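From: Nghĩa Mạc
To: Wandside kitchen and household list
Subject: Re: [wandside] Mug tree or shelf for enamel mugs?

Hello Ah-rin, hello all,

Ah-rin Woo wrote:
> We have enamel mugs for the shared kitchen and they take up
> the whole shelf beside the sink. Does anybody on the list use
> a mug tree for them? I am afraid that they will knock against
> each other and the enamel will chip at the rim. I also don't
> know if two pegs are enough or if I must look for the big
> kind with six.

I use a wooden one and I am quite satisfied with it. It is a simple model with one post, a round base and two pegs near the top. For us two pegs are enough, as the third mug can stand next to the tree or go on the base. 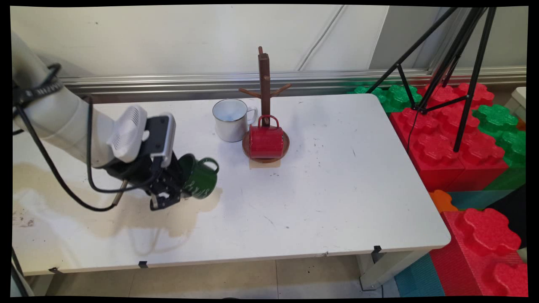

Our mug tree with the green, red and white mugs.

About the chipping: in my experience the rim suffers most when mugs are stacked one inside the other, so I stopped doing that. On the pegs they hang apart. I had only one chip, and that was from a fall into the sink – the tree was innocent.

Two small things I would check before you buy. First, the handle. Some enamel mugs have a narrow handle and a thick peg will not go through it, so please take one mug with you to the shop. Second, the weight of the base. If you hang a mug on one side only, a light tree can lean over. I always fill both sides, or I leave both empty.

Please dry the mugs with a cloth before you hang them. Water collects under the rolled rim and then drips on the base, and the wood gets a dark ring. I oiled mine in May and it looks better now.

How tall is your shelf, by the way? Mine did not fit under the cupboard, so it lives on the table.

Kind regards,
Nghĩa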